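Informe de seguimiento – Programa de reutilización de pequeño mobiliario
Entidad ejecutora: Taller Arruda
Destinatario: Fondo Dindero
Periodo: segundo trimestre de actividad

Resumen

Durante el trimestre el taller ha recibido 248 piezas de mobiliario pequeño y organizadores de sobremesa procedentes de los dos puntos de recogida, Dirkley y Stoston. La mayor parte son cajoneras, joyeros con cajones, estanterías de pared y cajas con compartimentos. El objetivo del convenio es revisarlas, repararlas cuando compense y entregarlas a centros infantiles y viviendas de acogida.

El ritmo de entrada ha sido superior al previsto en el plan de trabajo. El de salida va por detrás, sobre todo por la falta de tiradores y patas de repuesto, que se pidieron en marzo y llegaron con seis semanas de retraso.

Recepción y clasificación

Las piezas se reciben los viernes por la mañana. Cada una lleva una ficha con el punto de origen, el tipo de mueble y el estado general. Se mantienen las tres categorías acordadas al inicio: apta tras limpieza, apta tras reparación y destinada a piezas de repuesto.

En Dirkley el material llega embalado y con los cajones sujetos con cinta de papel. En Stoston todavía no se hace, y varios muebles han llegado con los cajones sueltos dentro de la misma caja. Se ha enviado al punto de recogida una hoja con instrucciones de embalaje y se comprobará su aplicación en el próximo trimestre.

Gasto

El gasto en consumibles y repuestos asciende a 1.869 euros. De esa cantidad, 510 euros corresponden a tiradores, tornillería y patas – la partida más alta del periodo. El resto se reparte entre productos de limpieza, lijas, cola y material de embalaje. No se ha cargado al convenio ningún gasto de transporte, que sigue a cargo del taller.

Revisión de cajones y tiradores

Es la fase que más tiempo ocupa. En las cajoneras pequeñas se abre cada cajón por separado, tirando del pomo, y se anota si roza, si se inclina al salir o si el pomo gira. Después se revisan el frente, el interior y las patas. Los arañazos de la carcasa se registran aparte y no impiden la entrega si la superficie no tiene aristas.

Entre los modelos de esta fase está una cajonera blanca de formas redondeadas, con tres cajones en melocotón, amarillo pálido y verde grisáceo, pomos redondos dorados y patas cortas del mismo tono. La carcasa tiene arañazos grises finos y pequeñas marcas oscuras, y el frente amarillo una veta oscura tenue. Se ha clasificado como apta tras limpieza.
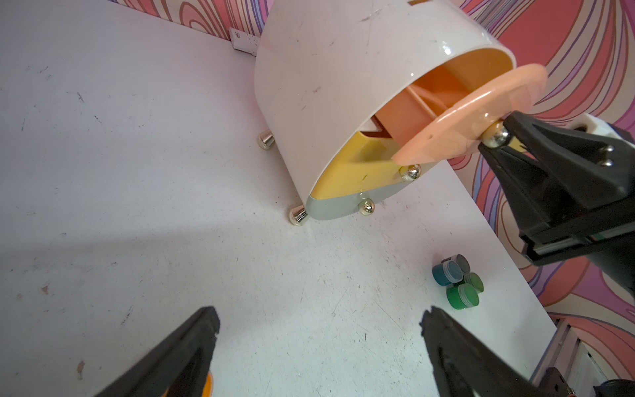
Incidencias y próximos pasos

La zona de secado se ha quedado pequeña. Se ha solicitado presupuesto para una segunda estantería metálica, que se remitirá al Fondo antes de comprometer el gasto.

Para el trimestre siguiente se prevé:

– cerrar la revisión de las cajoneras pendientes de Stoston;
– hacer un pedido único de pomos y patas para evitar nuevos retrasos;
– preparar el primer lote para las viviendas de acogida;
– unificar las fichas de los dos puntos de recogida.

Se solicita al Fondo que confirme si el remanente de la partida de embalaje puede pasar a repuestos. La relación de piezas por categoría y las copias de las facturas se adjuntan en los anexos 1 y 2.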